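The Second Life of the Good Box

By Ka-ming Yen
Sunday, September 8, 2019

My mother kept boxes the way other people's mothers kept recipes. There was a cupboard under the stairs in our house at Kiltcombe, and if you opened the door without bracing it with your knee you'd get a shoebox on the head, followed by the shirt box it had been nested in, followed by whatever had been nested in that. She called them "good boxes", and you could tell a good one by the lid. It had to come up slowly, with a little sigh of air, and go down the same way.

I swore I'd never be like that, of course. Then the phones started arriving, and each one came in a box better made than most of my furniture.

I don't think it's fair to expect anybody to throw those away. I have moved house with them. I moved from Kiltcombe to Livton with a carton marked BOXES, and my brother, who was doing the lifting, picked it up and thought it was empty and then looked inside and gave me a look I still remember. They're in the hall cupboard now, and when I sat down to write this I took them all out and lined them up on the carpet and felt fond of every one.

But there comes a day when the phone inside your pocket is to be sold, or handed to a nephew, or sent back for a new battery, and on that day the person with the box is the happiest person in the street. Mine came last December, when I agreed to sell my old Gritik to a woman across town who had asked, very politely, whether I still had the original packaging. Did I! I had it out on the table before I'd finished typing my answer.

So let me tell you how I go about it, for what it's worth, and you can take or leave whatever you like.

Start with a big clear table. I know everyone says that about every job, from pastry to tax, but a phone is a slippery thing and it likes to wander off under a newspaper. A pale table is best, if you have the choice, as a dark phone shows up on it nicely and so do the crumbs. Push whatever lives on the table to the far side. You don't have to put it all away (I never do, and you should see what collects along the back of mine), you only need a good stretch of bare surface in front of you, and decent light. I like to be near the window, partly for the light and partly for the trees.

Then set out the parts of the box before you touch the phone. A lid on one side, a tray on the other, with a bit of space between them. People tend to do it the other way round, with the phone in one hand and the box in the other and the lid gripped under the chin, and that's how my neighbour came to have a crack across the corner of hers.

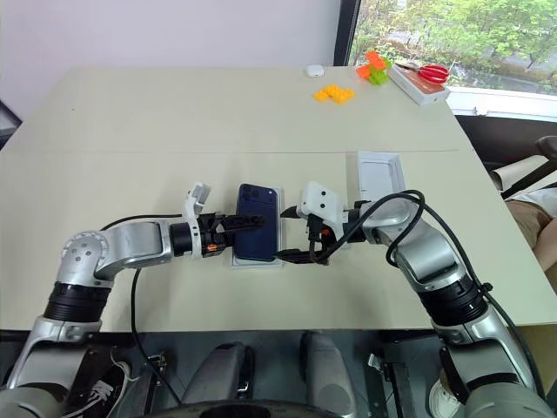
Face down on its thin white rest, with an empty tray waiting at the right and the scissors parked at the back.

Give the phone a wipe while you have it out. A soft cloth is enough, front and back, and take your time over the lenses, where the pocket fluff gathers. I lay it face down once the screen's been done so I can see to the camera end, and I lay it on something smooth and clean, a lid or a flat tray, never straight on the table. A single grain of sand from somebody's beach bag will undo all your good work. Hold it by the long edges, one side and then the other, the way you'd steady a picture in its mount, and you won't have to wipe it a second time.

The cable is where most people lose heart. It came out of the box in a neat little coil no wider than a biscuit, and it has never looked like that since. Don't fight it. Wind it loosely around three fingers, tuck the end through, and let it be a bit bigger than it was. If it won't go under its old cardboard flap, put it in an envelope beside the box and write CABLE on the front.

Keep the scissors out of the way until the very end. They're for tape and paper, and they've no business near a screen. Mine have lived on a shelf above the kettle ever since I reached for a pen without looking and swept them across the whole arrangement.

As for what to do with the boxes that have outlived their phones, I've come round to thinking they're the best drawer dividers you can get. The trays hold stamps, picture hooks, spare keys and the odd toy brick that turns up after visitors. The lids go under pot plants. My friend Tu keeps seed packets in hers, upright, in the order she means to sow them, and has done for years.

My old Gritik went off in its own box with its lid on properly, and the woman wrote back the same evening to say how lovely it had been to open. I read it out to my mother over the phone. She asked whether I'd kept the carton it was posted in, and I had to tell her that no, that had gone too.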